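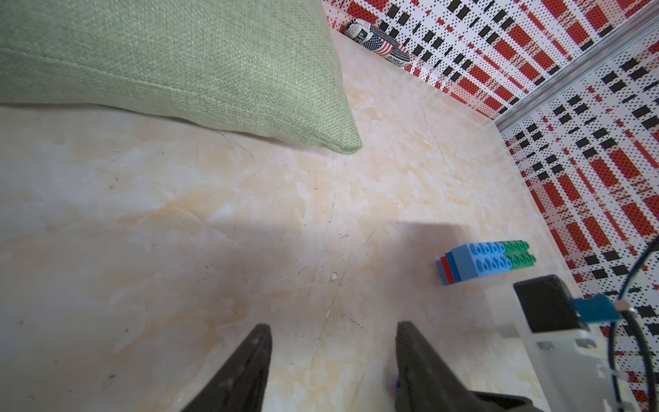 Best way to wash and sort a big box of second-hand toy bricks?

Ayten Saraç

Hi all, hoping someone has been through this before me. I bought a job lot of building bricks from a woman two streets over, who was clearing out her loft, and I was so pleased with the price that I didn't really look at what I was getting. It's two big plastic crates. She reckoned over 4,000 pieces and having tried to lift them up the stairs I believe her!

They are filthy though. Some of it is plain dust, but there's also a sort of tacky film on a lot of them, and the crates smell like a damp shed. I've found dog hair, a hair grip, half a biscuit and a lot of sticker scraps. My two (four and seven) are desperate to get at them and I keep saying "when they're clean" and then not cleaning them.

So, can I put them in the washing machine? My sister says yes, in a pillowcase, my husband says absolutely not, and I don't want to wreck either the bricks or a fairly new machine. Also do people sort before washing or after? And by colour or by shape? I started doing colours last night and got through maybe one washing-up bowl's worth before I lost the will. There are a few Stimel sets mixed in as well, with the instruction booklets, and I'd like to keep those together if it can be done.

Last thing, some of the white ones have gone yellow. Is that dirt or is that just how they are now?

Thanks in advance, sorry it's long.

Mathebula

I've done this three times now (car boot sales are my downfall) so here's what I do, for what it's worth.

Don't use the washing machine. I know people do it and get away with it, and your sister isn't mad, but I did one load in a pillowcase and the knot came undone halfway through. I was picking little round bits out of the door seal for weeks. The corners on the bigger ones got scuffed as well, so they came out clean but looking tired.

Bath, every time. Tip in as much as will cover the bottom in a single layer or so, lukewarm water, a good squirt of washing-up liquid, and swish it about with your hands. Keep the water under 40 degrees because the older plastic can warp. Leave it an hour, swish again, and you'll see the water go a truly horrible grey. Drain it with a sieve or an old pair of tights over the plughole! Then rinse in clean water. If there's still a film, do it a second time with fresh soap. White vinegar in the rinse helps with the smell, about a mugful.

Before any of that, go through by hand and pull out anything with a motor, a light, a battery box or a sticker you want to keep. Stickers will come off in the water. Figures with printed faces I do separately with a soft toothbrush.

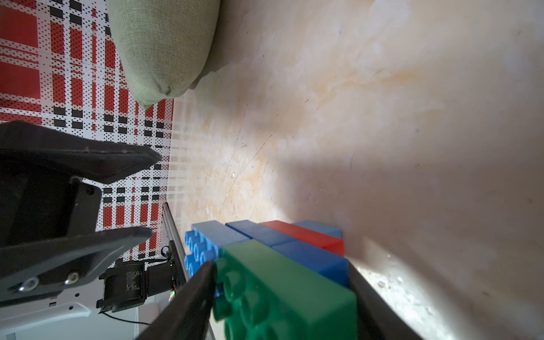
Green brick, with light blue and dark blue ones behind.

Drying takes longer than the washing. Water sits up inside the hollow bits and if you box them up too soon you're back to damp shed. I spread mine out on old bath towels in the spare room, studs up for a few hours and then give the towel a shake so they tumble over. Window open, fan on if you've got one. Allow two days. I did a batch in October once with the heating not on yet and it took most of a week, so maybe do it in smaller lots if your house is chilly. Don't be tempted by a hairdryer or the radiator.

On sorting, I do it after, and by shape. It sounds backwards, but a small red piece in a tub of red pieces is very hard to find, whereas a small red piece in a tub of small pieces in all sorts of colours jumps out at you. The kids find it easier too. I've ended up with eight tubs from Loltari, the stacking ones with the clip lids, and I wouldn't go finer than that with a four-year-old in the house. Mine are basic bricks, long thin ones, flat plates, wheels, doors and windows, people, slopes, and odds and ends. The last one is always the fullest.
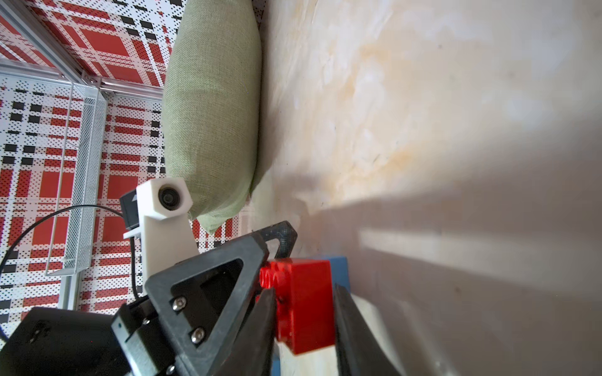
If you do want to keep the sets together, do those first, while you've still got the patience. Open the booklet at the parts list, put it on a tray, and just hunt for that one set. I rebuilt one with 174 pieces in an evening and only had four missing. A bigger one, 700 or so on the box, I gave up on after a fortnight and it went in with the rest. No regrets. Build them as you find them, by the way, don't bag the loose bits, as a half-built model shows you what's missing much quicker than a list does.

The yellowing is mostly sunlight and age. Washing won't shift it. There are methods with peroxide but I've never bothered, and I wouldn't with little ones about. We call them the old stone ones and they go in castles.

Stusurard

washing machine is fine, done it loads. proper zip up laundry bag not a pillowcase, cold wash, no spin, chuck a towel in with it. never lost one

wouldn't bother sorting at all tbh, ours live in one big drawer and we tip them on a sheet. when they've finished you pick up the corners of the sheet and pour it all back in. takes ten seconds. kids like digging through it

check the small bits if your youngest still puts things in their mouth

Ayten Saraç

Thank you both! Going with the bath for the bulk of it and I've nicked the sheet idea as well. First lot is soaking now and the water is already the colour of tea. Will have a go at the Stimel ones tonight once the kids are in bed.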